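# Wood Surfaces, Unit 3: Boards made of strips

Bring this handout with you to the workshop. The first part is for reading at home, the second part we do together at the benches. Safety rules for the planer are in the handout of Unit 2 and I do not repeat them.

## Why we glue strips

A single wide plank of maple moves with the season. In December, when the heating is on, it gets narrower, and in a humid summer it gets wider again. If the growth rings are curved, the plank will also cup, and then nothing stands flat on it. When we cut the plank into narrow strips and glue them side by side, each strip still moves, but the cupping of one strip is small and the neighbors partly cancel it.

The total movement across the width stays. Many students forget this point in the test. A glued board is flatter than a plank, but it does not become stable in width.

## Words we use

- **Strip** - one long piece of the board, with the grain along its length.
- **Seam** - the glue line between two strips. A good seam is a thin straight line.
- **Face** - the large upper or lower surface.
- **Edge** - the narrow side, parallel to the grain.
- **End** - the narrow side where the fibers are cut across.
- **Figure** - any pattern in the wood which is not the plain grain line: swirls, waves, small flames.

## Our practice board

For the exercises we use the Tindby board, 610 mm long and 400 mm wide. It comes to us sanded and without oil. Please do not oil it, also not "only a little in the corner". The Lumanlan boards from last year are a different product, they are darker and the strips are not of equal width, so do not mix your measurements.

## Reading a board before you work on it

Look first at the color. Maple is a pale wood, but within one board you can find cream, honey and light tan strips next to each other. Such differences come from the position in the tree and from the age of the wood, and they are not a fault. They become stronger after oiling, therefore a maker who wants a quiet surface sorts the strips before gluing.

Then follow the grain lines with your finger. Where they are straight, the plane cuts easily in one direction. Where they turn in small swirls, the fibers rise and fall, and the plane will tear them. Mark these places with soft pencil and finish them with the scraper.

At last look at the front edge in low light from the side. A clean cut edge gives back the light evenly. If you see short dark marks across it, the saw blade was dull or burned the wood.
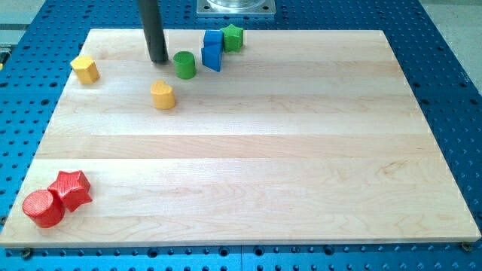

When a board must stay in one place during the work, there are two usual ways. You can clamp it, but then the clamps stand up where your hand wants to go. Or you can hold it with screws that sit in the table just outside the wood, when the table has a grid of holes. Tighten them by hand, gently. Maple is hard, but a screw head can still leave a mark on a sharp edge.

## Exercise (in pairs)

1. Lay the board on the bench and check it with the steel ruler in both diagonals. Write down every gap that lets light through.
2. Choose one seam and follow it from side to side with a fingernail. Note where you feel a step.
3. Draw the face of the board in your notebook and mark the palest strip, the darkest strip and any figure.
4. Measure the width in three places. Repeat next month, at the same places, and compare.

Use the Bikum sheet for the numbers, one sheet for each pair. Write the room humidity on top of it. On my own sheet the value was 41 percent when I measured.

## For reading at home

Chapter on solid wood panels in the Vitodik reader, only the part about glue and moisture. The tables at the end will come in Unit 4.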